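Open day at Ayaaba, 24 November 2023: the robot that fell over breakfast

I got to the Ayaaba open day late (wrong bus, my own fault) and went straight to the simulation room, since that was the part I'd been bugging them about since February.

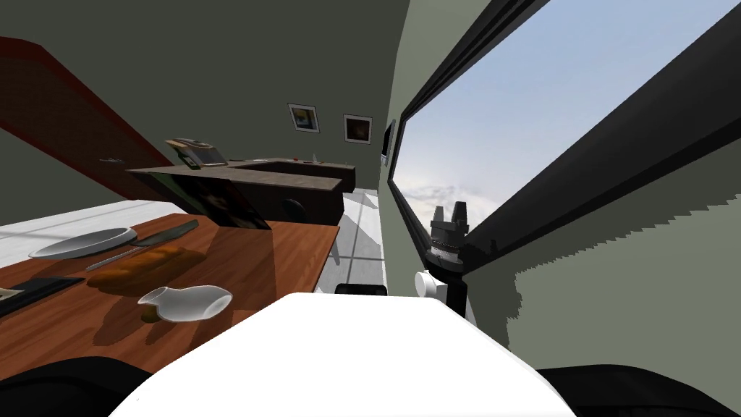
Abena Dogbe runs the sim side and she was a great host, very patient with my dumb questions! Their two-armed robot, Stulo, has been practicing table chores in a virtual dining room, all bread and plates and cutlery, and she had promised us failures. Boy, did she deliver. She put the robot's own view up on the big screen and the whole room was leaning over like a ship going down, floor tiles, window, everything. The pitcher was lying on its side on the table and one gripper was pointing up at the sky.

So what went wrong? Abena blamed the balance controller. When the robot reached too far forward, a limit on the base speed kicked in and the wheels couldn't catch up with the weight of the arms. They ran 3,000 breakfasts overnight and 971 of them ended in a tip. I gasped, and she just laughed and said the week before was worse.

The part I keep thinking about is the stop rule. It was supposed to freeze the arms as soon as the body leaned too far, but it was reading an old tilt value, 300 milliseconds behind. That's plenty of time for a heavy arm to swing at somebody in a real kitchen (yikes). The fix was going into the Wuser build that same night, and the real robot stays on its safety tether until they get 200 clean runs in a row.

After that there was coffee, and I missed the Bilari demo completely because I was still asking about wheels.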